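Leave the grasp score where people can see it
Opinion, 14 October 2018

Most grasp planners I have worked with keep their doubts to themselves. They take in a camera view, sort the candidate grasps, pick the top one and send a pose to the controller. Somewhere in the middle there was a score, and by the time the fingers move it has been thrown away.

I think that is a mistake, and an easy one to put right. In September I spent most of a week reading logs from our own planner, Clomeo. There were 3029 attempts on the disk when I thought I had finished, or so I wrote in my notes. The true figure was 3023. I had counted six restarts as grasps, and the log format let me do it, as a restart and a low-confidence grasp were written in the same way.

A narrow part is a good test of all this. The view from the wrist gives the planner one long strip and two fingers to place either side of it. A few millimetres of error in the lateral direction puts one fingertip much closer than the other, and the planner ought to be able to say how sure it is before the fingers close.

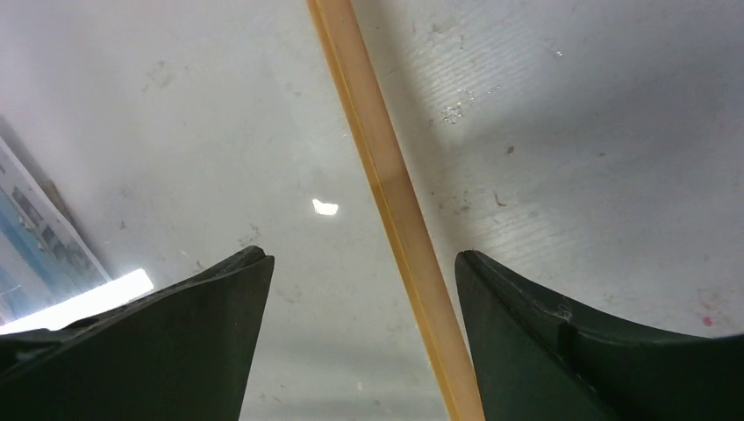 Surachet Jaidee disagrees, and wrote to say so. A score on a screen is only useful if it means something, he says, and most of them don't: a planner that prints 70 for everything teaches its operators to ignore the number, and then you are worse off than with no number at all. He would sooner see the time spent on better calibration between camera and gripper.

He is right that an uncalibrated score is noise. But you find out it is noise by writing it down and comparing it with what happened. If the score is dropped inside the planner, nobody can make that comparison, and the same weak model goes on being used for years.

What I am asking for is small. Keep the score with the pose. Keep the three next-best candidates as well, with their scores, so that a person reading the log can tell a clear choice from a coin toss. Write a restart as a restart. In Clomeo this took two days, most of it spent on the message format between the planner and the controller.

The harder part is perception. Our segmentation step was trained mainly on solid things lying on plain tables, and it treats any closed outline as an object. Print breaks that assumption. 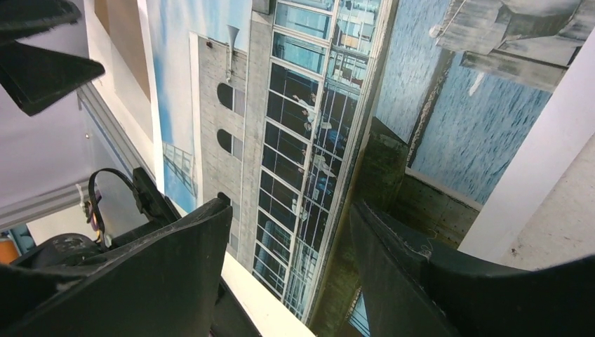 A flat picture of a thing has edges, shading and straight lines that run to a corner, and a colour-only model will happily offer a grasp on them. Depth helps, though at a steep angle and close range our depth readings have gaps just where we need them. I would like the segmentation to hand over its doubt too, so that the planner can mark a candidate down or ask for a second view. At present it hands over a mask, and a mask is either there or it isn't.

Storage is the usual objection. We keep full video from every run already, so a few extra numbers per attempt — even with the runners-up — make no difference to the disk. The work is in agreeing on field names, and I would start there.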